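City to Finish Brekke Ferry Terminal Before Summer Timetable

The city of Lovoris expects to complete the remaining work on the Brekke ferry terminal by the end of May, ahead of the switch to the summer timetable, the transportation department said.

The main building has been open to passengers since February, but several parts of the site are still unfinished. These include the covered walkway from the bus stops, the second boarding ramp and the lighting in the long-stay parking lot, which has 384 spaces.

"The ramp comes first," said Karlijn De Smet, deputy director of the department. "Until it is in use, we can load only one boat at a time, and the evening crossings run late."

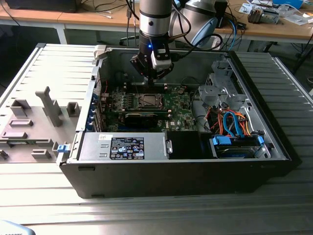 The contractor, Jeviro, has been told to keep the east entrance open during the work. Passengers with bicycles should use the side gate on the harbor road until the walkway is finished.

Brekke replaces the old landing at Cirnar, where boats could not dock at low tide. The Cirnar landing will stay open for freight until the fall. Its waiting room has already closed, and the ticket window there has moved to the new building.

Around 653 passengers a day used the terminal in its first full month, according to the department. Most were commuters traveling before 9 a.m. The department expects the number to rise when the island schools begin using the morning boat for class trips.

Bus service is also due to change. Route 74 now ends at the market square, a walk of several minutes from the terminal. From the start of the summer timetable it will continue to the terminal door, with its last departure timed to meet the 10:40 p.m. boat. Drivers had asked for a longer turning area, and the curb on the north side has been moved back to make room.
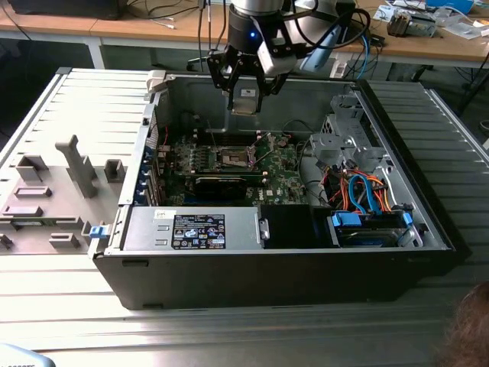 An open desktop computer beneath a robot gripper.

Road signs are still being put up. De Smet said drivers coming from the highway often miss the turn and end up at the fish market - new signs will be placed at both traffic circles before the end of the month.

Parking will remain free until the lot is fully lit. After that, the first 2 hours will be free and a daily rate will apply. The rate has not been set, and the city council is due to vote on it at its next meeting. Monthly passes for ferry commuters will be discussed at the same session.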